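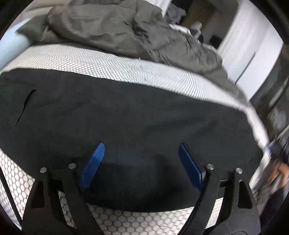 How to Fold a Dark T-Shirt So It Stays Folded

Posted by Armelle Chauvin, 07/06/2026

I love folding laundry. There, I said it! Dark clothes used to drive me up the wall, though, because I could never see the seams or the wrinkles. Doing it on a light surface changed everything for me, and a patterned one is even better (you can line up your edges with the print).

What you need: one clean, fully dry shirt, a flat surface, and good light. Push the rest of the pile to the far side so you have room to work.

1. Lay the shirt face down and pull it out flat by the shoulders and hem.

2. Smooth it with your palms, starting at the middle and working outward. Diagonal folds are the sneaky ones, so tug gently on the opposite corners until they relax.

3. Bring one side in to the center and fold the sleeve back on itself. Repeat on the other side. You should have a long, even strip.

4. Fold the hem up to just short of the collar, then fold in half again, or in thirds for a shallow drawer.

5. Stand it on its edge. If it flops over, open up the last fold and press the air out.

My top drawer holds 22 shirts this way, and I can see every single one! Thick sweatshirts need step 4 done a bit looser. For tank tops, skip the sleeve part and go straight to the strip.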